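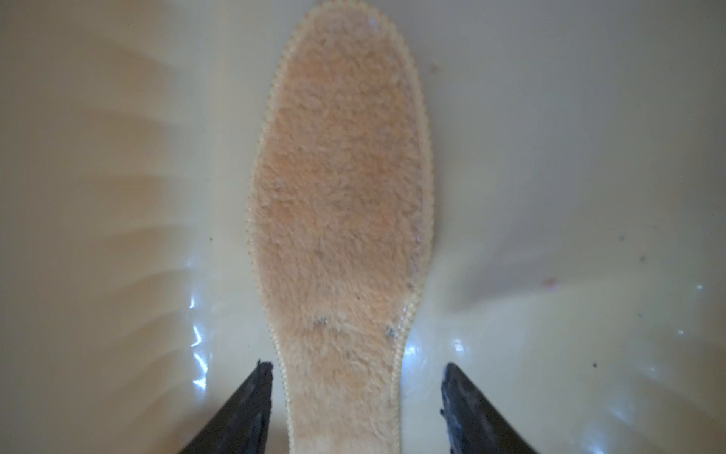

Kergate has been making and mending slippers, house boots and the bits that go inside them for longer than most of us have worked here, and for the coming winter we are looking for two more people to join us at the finishing bench. The bench is where everything soft ends up before it goes in a box. If you have ever pulled on a pair of slippers on a cold kitchen floor and thought kindly of whoever put the fleece in, well, that is the work, and we would love to hear from you. A good deal of your day would be spent on fleece-lined insoles, peachy tan and curly on top with a narrow stitched border running round the outside, and on spotting the little dark specks of lint or dirt that sit in the pile and need picking out before the insole is paired. It sounds a small thing, and it is, but people notice when it hasn't been done.

Finishing bench assistants (two posts, part time)

Where: the Kergate workroom, up the stairs from the Reronley shop
When: weekday mornings to start with, and the odd Saturday in December if you are willing
Reporting to: Charito Maglaya, workroom manager

What you would be doing

The insoles come up to us in crates from the stitching room, lefts and rights all jumbled together. You would sort them by size, run your eye and your thumb along the border to check the stitching, brush the pile, pick out anything that shouldn't be there and match each one with a partner of the same shade. Shade matters more than you might think. Fleece varies from one roll to the next, and sometimes across the same roll, so an insole that looks perfectly fine by itself can look quite wrong next to a creamier one. Cherry Mae Lagman, who has the best eye for it of anyone in the building, will sit beside you for your first fortnight and show you how she lays them out by the window.

After that come the bands and the boxes. Each pair gets a paper band with the size on it, and the pairs are packed toe to heel so the pile doesn't get squashed flat. We pack 200 pairs to a crate for the shops and smaller boxes for people who order from us directly, and there is usually a handwritten note or two to go in with those. Some of our customers have been writing to us for years and do like an answer!

You would also take a turn on the mending shelf. People send their old slippers back to us to have new insoles fitted, and they arrive in all sorts of states. The old insole comes out, the inside gets a proper clean, the new one is trimmed if it needs trimming and in it goes. This part is done slowly and we like it that way. Nestor Buenaventura looks after the shelf and is very patient with beginners, though he will ask you to put the scissors back where you found them.

Who we would like to hear from

You don't need to have worked with shoes before. Of the people on the bench at the moment, one came from a bakery, one from a school office and one had been at home with her children for a long while and wanted some company in the mornings. What helps is being happy with your hands, having reasonable eyesight for close work (glasses are fine, most of us wear them) and not minding doing a job over again if the first go wasn't right.

You will be sitting for much of the morning, with some standing at the packing table and a bit of carrying. The crates are light but awkward. If lifting is difficult for you, please still apply and tell us, and we will arrange things so somebody else does the carrying. The stairs are steep and there is no lift, I'm sorry to say, but there is a small bench space on the ground floor behind the shop which we can set up for anyone who would find the stairs a trouble.

One thing to mention is fluff. There is a lot of it. We have an extractor running and the floor is swept at the end of every morning, but if you have asthma or a wool allergy do have a word with Charito before you come in, so that she can talk you through which materials are in use.

What we offer

The pay is hourly, the same for everyone on the bench whether they started last week or ten years ago, and Charito will give you the current rate when you ring. Training is paid from the first morning. Holidays are paid too, and there is a pair of slippers for you every winter, in whatever style you like, with another pair at cost for anybody you care to give them to. We stop for tea at half past ten and everyone does stop, including the stitching room, and there is generally cake on a Friday.

The posts run through the winter to begin with. We would be glad to keep you on into spring if the orders hold up, and they did last year, but I would rather say plainly that it isn't promised.

How to apply

There is no form. Please write us a letter, or an email if that is easier, telling us a little about yourself, which mornings you could manage and anything you have made, mended or looked after that you were pleased with. It can be a jumper, a bicycle, a garden shed, a set of curtains. A page is plenty. Letters can be posted to Kergate, 286 Gatchalian Road, or handed in at the shop, where Lovely Dalisay will see that they get upstairs.

We will invite people in for a morning at the bench, paid, with tea, so that you can see whether you like us. You will be given a crate of insoles to sort and a brush, and you are welcome to ask as many questions as you please. Ariel Samonte from the stitching room will take you round the rest of the building afterwards and can tell you about the Jastar house boot, our new style this year, which is keeping her side of the wall very busy.

If you would like a chat before writing, ring the shop before noon and ask for Charito. Leave a number if she is on the bench and she will ring you back in the afternoon.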